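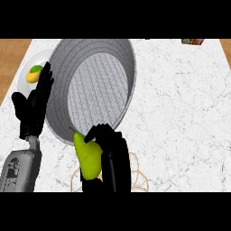
Pear, lemon on a plate, and the big gray pan.

Progress report to the Plikska Fund: the Virnoneck fruit recipe archive

Hello again! I owe you an update on the spring, and it's a happier one than the last. When I wrote over the winter we had a damp storage room, a scanner that ate corners, and a pile of recipe cards that kept getting bigger every time I went to the post office. The scanner is gone (good riddance) and the cards are now in dry boxes at the library, sorted by fruit and then by village.

We've taken in roughly 200 cards and notebook pages so far. Of those, 130 are scanned and typed up, which puts me a little behind the plan I gave you. The handwriting is the slow part. A lot of the older pages mix two spellings of the same word, sometimes in one line, and I refuse to guess at sugar amounts, so I go back and ask the families. That means phone calls, and the phone calls tend to turn into coffee, and then I come home with another notebook under my arm. I'm not complaining!

Pears are way out in front, mostly butters and pickles. Plums come next. I had expected more quince, and I still think there's a stash of quince recipes up the valley that I haven't been shown yet. 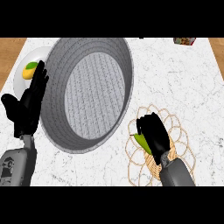
The money side is simple this time. The new scanner came in under the quote, and I've moved what was left over to the printing line, as we agreed by email. Travel is a bit higher than I budgeted, all of it gas for the valley trips. Receipts are in the folder with this report.

Lazăr Orchards has said yes to letting us hold the tasting day in their packing shed in September. We'll have 14 dishes on the table, all from the cards, and the families will get to say what we did wrong. I did have to give up on the goose with sour cherries. It takes two days and I only have the one oven.

The online side is moving too. The Mumeo catalog now lets people search by fruit, and searching by month should be working in August. I'd like to add recordings of people reading their own recipes out loud. I've made 7 so far on my phone, and the sound is fine except for one with a very loud refrigerator.

Two things I need from you: an okay on the booklet paper (samples are in the mail) and a decision on whether the second payment can come before the tasting day, so I can pay the printer on time.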